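Search this site
Search notebook entries

Packing cube tests, and how I booked my own trip in the middle of them

February 2026
Posted by Thilini Amarasinghe

Print this entry | E-mail this entry

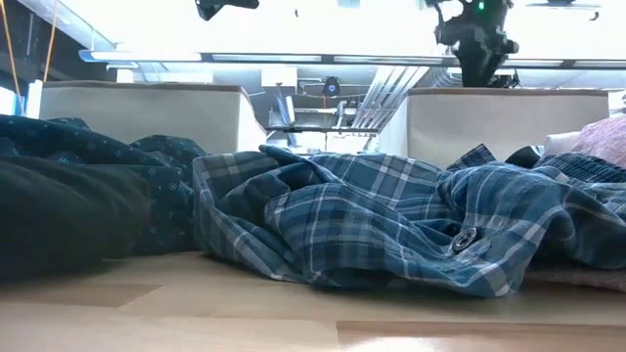 The blue plaid shirt, with the beige fabric bins behind it.

OK, so this is half test notes and half holiday news, sorry (not very sorry). I finally used the travel voucher! I've had it in my desk drawer for ages and it was going to run out, and on Wednesday lunch I sat down with a sandwich and booked ten days away. Seven nights in Nudholm by the water, then three up the valley at Gargate, where there's a little train and apparently very good soup. I'm so excited I keep checking the confirmation e-mail.

Anyway, the voucher was for $700, which sounds like a lot until you look at flights. The whole thing for two of us came to $2,544, so I still had $1,844 to find. I did look at the cheaper fare, but it only includes one small bag each and I'd have ended up paying for a suitcase anyway. And then it struck me that small bags are what I'm supposed to be working on, so I went back and booked the cheap fare after all. No suitcase. Ten days. We'll see.

So, the cubes. We've got two sets on the bench right now, the Laro (zip all the way round, plus a second zip that squashes it down) and the Miah (one zip, mesh top, much softer). Medium size for both. The empty Laro weighs 136 grams on the bench scale and the Miah I still have to weigh properly, because I did it with the tag on and then lost the piece of paper.

What I tried, in order:

Rolling everything. Fine in the Miah, annoying in the Laro. The rolls at the edges bulge out and catch in the second zip, and I had to stop twice and poke a sock back in with a pencil.

Folding flat to the size of the cube. Much better in the Laro. It closed first go and stayed a nice brick shape. In the Miah it slid about when I stood the cube on its end, and by the time I'd carried it to the stairs and back it had all slumped to the bottom.

Folding flat, with rolls down one side only. This was a bit of a guess but I liked it in both. Put the rolls on the side away from the zip pull.

I packed my own stuff for all of this, on the grounds that it's what I'd take. A long-sleeved shirt weighed 285 grams, heavier than I expected, and two of those plus jeans is already a big chunk of what the airline lets you have. I'm going to wear the jeans on the plane. And the boots. And probably the big sweater, and I'll be boiling hot at the gate and complaining to everyone.

One thing to fix: the zip pull on the Laro is tiny. With cold hands I couldn't get hold of it at all (I'd just come in from the parking lot, so that was a fair test, if an accidental one). I tied a loop of cord through it and it was fine. Could we ask for that on the next sample? A longer pull, or just a bigger hole so people can add their own.

The Miah mesh is still my favorite part of either set. You can see which cube has the underwear in it without opening all of them on a hotel bed. I'd happily take a Laro with a mesh panel, but I don't know if the mesh would survive being squashed by that second zip. Worth trying on an old one before we ask anybody to sew anything.

Still to do:
– weigh the Miah, no tag, and write it HERE
– open and close the Laro second zip a lot, with it packed full
– spill some water on both and see what gets through
– find the small Miah cube, which was on my chair and now isn't

My plan is to take one set out and swap to the other for the trip home, so I'll have a proper comparison with real dirty laundry and a jar of something from Gargate wrapped up in the middle. If you have a restaurant tip for Nudholm, leave it on my desk – especially anywhere that does breakfast late. We land at some horrible hour and I'm going to need pancakes before I can write down a single thing about zips.

Print this entry | E-mail this entry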